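Blood pressure at home: what the Lomerum group found

March 2019

Patients who took their own blood pressure readings at home and handed them in on a simple chart were more likely to have their tablets changed when they needed it, according to a study run by the practices in Bredville and Lomerum. The work followed 2,000 adults who had already been told they had high blood pressure. Half of them were lent a monitor and asked to use it for one week in every month. The rest carried on with the usual checks at the surgery.

By the end of the study the home group had lower readings overall. The gap was small, and the team is careful not to make too much of it. Dr Gearóid Ó Dubhghaill, who led the study from the Lynch Street surgery, said the difference came mostly from doctors having more numbers to work with. A single reading taken after a rush for the bus and a spell in the waiting room is easy to dismiss. A week of readings is harder to argue with. 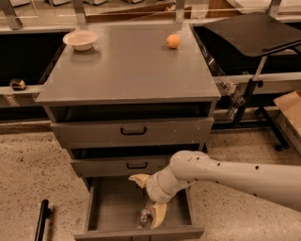

The study also looked at why people stop. Most of those who gave up did so in the first month, and the commonest reason was that they had been worried by one high number. Some took another reading straight away, then another, and saw the figure climb each time. The advice sheet has been rewritten as a result. It now says on the front page that one high reading with no symptoms is not an emergency, and that the thing to do is sit quietly, wait a few minutes and try again. Anyone with chest pain, sudden weakness, confusion or trouble speaking should ring 999 whatever the monitor says.

Cuff size was the other problem. Twenty people had been using a cuff too small for their arm, which tends to push the reading up. They were given larger ones and their earlier figures were left out of the results. If you bought your own monitor, measure round the upper arm halfway between shoulder and elbow and check it against the range printed on the cuff. The nurses at either practice will do this for you.

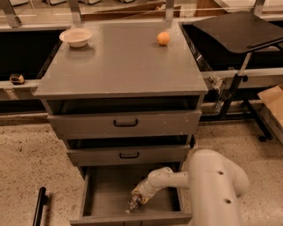
Taking a reading properly needs very little. Don't smoke, exercise or drink coffee in the half hour before, and go to the toilet first if you need to. Sit with your back supported, both feet flat and your arm resting at the height of your heart. A firm, level surface is best for the monitor, and it should be mostly clear. A cabinet top with only a bowl and an orange towards the back, like the grey one shown, leaves plenty of space at the front for the machine and the chart, though you will want to check the height is right for your arm before you settle on it. Take 2 readings, a minute or so apart, and write both down even if you don't like the look of them. Do this morning and evening for seven days. The first day's figures are ignored when the average is worked out.

Please don't round the numbers. The team found a surprising number of charts where everything ended in a nought or a five — monitors don't do that by themselves, and it makes the averages less useful.

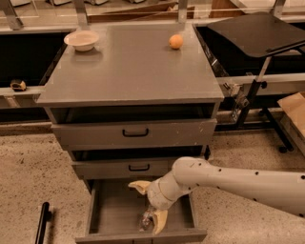

Not everyone is suited to home monitoring. People with an irregular heartbeat may get unreliable figures from an automatic machine, and a nurse should check the pulse by hand first. During pregnancy, readings should be arranged through the midwife, who works to different limits. Nobody should stop or cut down their tablets on the strength of a few good readings at home. Speak to the practice pharmacist, Donal Ó Conaill, who holds a telephone clinic and can usually ring back the same day.

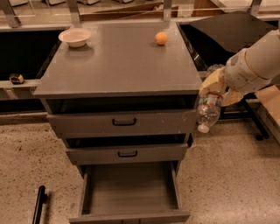
The practices now have monitors to lend, for up to 2 months at a time, and patients at the Ernorow branch can collect theirs from the dispensary hatch. Ask at reception and bring your repeat slip with you. Completed charts can be handed in at any of the three sites or posted through the door out of hours. Please put your name and date of birth at the top of both pages.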